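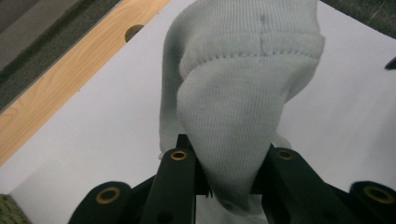 Pinching a sock with the hand-held gripper, cuff at the far end.

Teaching a policy to handle laundry from hand-held demos

Our first Prorkano model learned from 3,952 demos and came out with strong opinions about socks, most of them wrong. Margareta Avram traced it to us. We had been grabbing cloth wherever we liked, and the model copied our manners.

Step 1. Choose one grasp point per garment type and write it down. Memory is not a protocol.

Step 2. Close the jaws fully before you lift. Half-closed grasps look fine until you train on them.

Step 3. Hold still for 2 seconds after the lift. Cloth swings, and the policy will faithfully learn the swinging.

Step 4. Every fifth garment, swap operators. Grigoris Makris has a wrist flick we are still filtering out.

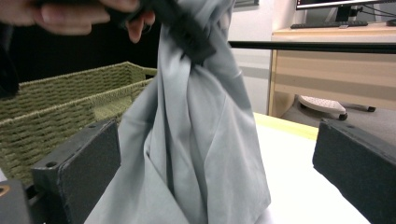

Can I mix socks and shirts in one training run?
Train them together only after each works alone; ours needed 5 separate runs before the mixed one stopped folding everything like a sock.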